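Home | Diary | Notes | Parts list | Contact

August, late, kettle on

Quick one before I lose the thread. Spent the whole morning on the planner and got one line of code out of it. One line! But a good line.

The trouble is still the two arms sharing the space over the table. The planner treats each one as if it were alone, then bolts the two paths together and checks for a clash afterwards. Fine when they're far apart. Rubbish near the cup. It kept throwing the path away and starting again, 979 tries in the log before I killed it. Fan going like a hairdryer.

So now the second arm's pose goes into the check from the start, tool shaft and all, as a fat capsule with padding. Padding was set to 40 mm. No idea why, must have been me, back in the Puldale days. Far too much, no wonder it couldn't find a way in. Brought it down and the planner stopped sulking.

Then perception. The cup is white and so is the table, the wall is nearly white as well, and the Pikmont segmenter hates all of it. Rim comes out as a broken ring. The marker is much easier, black against pale, and that little pinkish-red end on top is a gift. Have switched to finding the red bit first, then working down the barrel to get the tilt, then guessing the cup from where the marker dissapears behind the rim. Backwards from how I had it. Less code too. 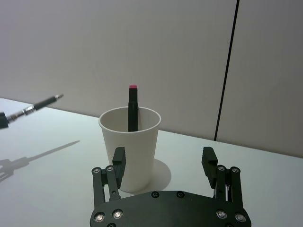 Afternoon, the wrist view

Masks next. The fingers sit in the wrist view all the time, and the left pad overlaps the bottom of the cup, so anything fitting the cup's outline from below is going to get it wrong. Masked out both fingers and the base plate using the joint angles. Should have done this in spring. Bolt heads were also coming up as bright blobs, and the mask takes care of those.

Shadows not sorted. The other arm throws a long grey one over the table with a sort of claw on the end, and the depth filter wants it to be an object. Tried a threshold on height above the table. Helps a bit, but then it nibbles at the edges of real things. Tried comparing with where the shadow ought to fall, given the lamp. Half an hour gone, lamp position is a guess anyway. Left it on a branch called shadow-maybe.

The black line on the wall got picked up as a second marker again, floating above the table. Added a rule that a marker has to have a red end. Horrible rule. Will bite me the day I use a blue one.

4 pm and Seo fell over, the logger not the planner. Disk full. Deleted three old runs, restarted, and it came back without the clock sync, so the afternoon's timestamps are all about 3 seconds out. Will fix them with a script tommorow. Or won't.

To do:
- timestamps, see above
- put the padding in the config file, not buried in the source
- ask on the Vosteo forum whether their path smoother respects the second arm, I don't think it does
- write a test for the mask with the fingers shut
- buy milk

Tired. Eyes gone square. Pushed everything except the shadow branch and went to find some toast.

Recent entries
Why the smoother cuts corners
Moving off the Puldale build
Hand-eye calibration, again
Seo logger: settings I keep forgetting

Contact | All text copyright the author | Back to top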